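What happens to clay in a kiln
Materials and their uses, sheet 34
Written by Graham Birkett

Clay is a kind of earth. It is made of very small, flat pieces of mineral, far too small to see without a powerful microscope. These pieces are called platelets. They formed when certain rocks, such as granite, were broken down by water and weak natural acids over a very long time.

Clay that stays near the rock it came from is usually pale and fairly pure. Clay that has been carried away by rivers picks up other materials, including iron and bits of dead plant. Iron is the reason many clays turn red or brown when they are fired. The white clay used for fine cups and plates has very little iron in it.

Why wet clay can be shaped

A thin film of water lies between the platelets in wet clay. The water lets the platelets slide past one another when the clay is pushed. It also holds them together, so the clay keeps its new shape when the pushing stops. A material that behaves in this way is described as plastic. This is an older use of the word than the one you know from bottles and bags.

Dry sand does not do this. Sand grains are chunky and much larger than clay platelets, and a heap of them falls apart.

Too much water turns clay into a runny mixture called slip. Potters use slip to join pieces, for example a handle to a mug. It can also be poured into a mould made of plaster. The plaster draws water out of the slip, and a firm layer of clay builds up on the inside of the mould. When the layer is thick enough, the rest of the slip is poured away.

Drying

A newly made pot must dry before it is fired. As the water leaves, the platelets move closer together and the pot shrinks. If one part dries faster than another, that part shrinks first and pulls on the rest. The pot may bend or crack. Rims and handles are thin and dry quickly, so potters often cover them with a sheet of plastic.

At the Ashworth pottery the soft clay is 20 per cent water by weight. Small bowls stand on open shelves for 60 hours. Large jars need longer. Part way through drying, the clay becomes firm but can still be cut with a knife. This stage is called leather-hard, and it is the right time to trim the foot of a bowl.

Completely dry clay that has not been fired is called greenware, whatever its colour. Greenware is weak. If you put it in a bucket of water, it falls apart and becomes mud again.

Firing

A kiln is an oven that gets much hotter than a kitchen oven. It may be heated by electricity, gas or wood. The changes inside it happen in order.

First, any water left between the platelets boils and turns to steam. Steam takes up far more room than water. If the kiln is heated too quickly, the steam cannot get out in time and the pot may burst.

Next, at higher temperatures, a second lot of water is driven off. This water was part of the clay mineral itself, joined to it chemically. Once it has gone, the clay cannot turn back into mud. The change is permanent. At this stage plant remains in the clay also burn away.

The Ashworth kiln has a display on its front that shows the temperature. When it reads 678 degrees Celsius, the inside of the kiln is already glowing a dull red. Most pottery needs to be made a good deal hotter than this.

At higher temperatures still, parts of the clay begin to melt. The melted material runs into the gaps between the solid parts. When the kiln cools, it sets as glass and locks everything together. The more glass there is, the harder and less leaky the pot.

The kiln must then cool slowly. A hot pot taken straight into cold air would shrink unevenly and could crack.

Three kinds of pottery

Earthenware is fired at the lowest temperatures. It still has many tiny holes in it, called pores, and water can soak in. Plant pots are usually earthenware.

Stoneware is fired hotter and has few open pores.

Porcelain is made from white clay mixed with other minerals and is fired hotter again. Thin porcelain lets some light through.

Glaze

Glaze is a layer of glass on the surface of a pot. It is put on as a mixture of powder and water, and it melts in the kiln. Glaze makes the surface smooth and easy to wash. Small amounts of metal compounds give it colour. Cobalt gives blue, and copper often gives green. Glaze must be wiped off the bottom of a pot before firing, or the pot will stick to the shelf.

Why pottery breaks

Fired clay is hard, but it is also brittle. A metal spoon can bend a little when it is hit. A pottery bowl cannot, so the force makes a crack, and the crack spreads. Rims chip more easily than the middle of a bowl, as there is less material behind an edge to support it.
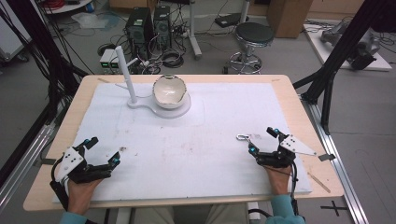
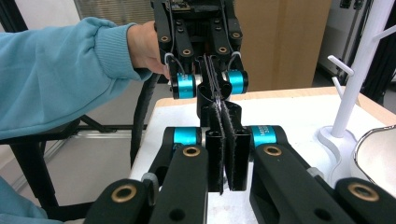 WORDS TO KNOW

Brittle: likely to crack or snap without bending first.
Glaze: a glassy coating melted on to pottery.
Greenware: dry clay that has not been fired.
Kiln: a very hot oven used for firing clay.
Platelet: a tiny flat piece of clay mineral.
Pore: a very small hole in a material.
Slip: clay mixed with enough water to be poured.

Next sheet: Glass and how it is made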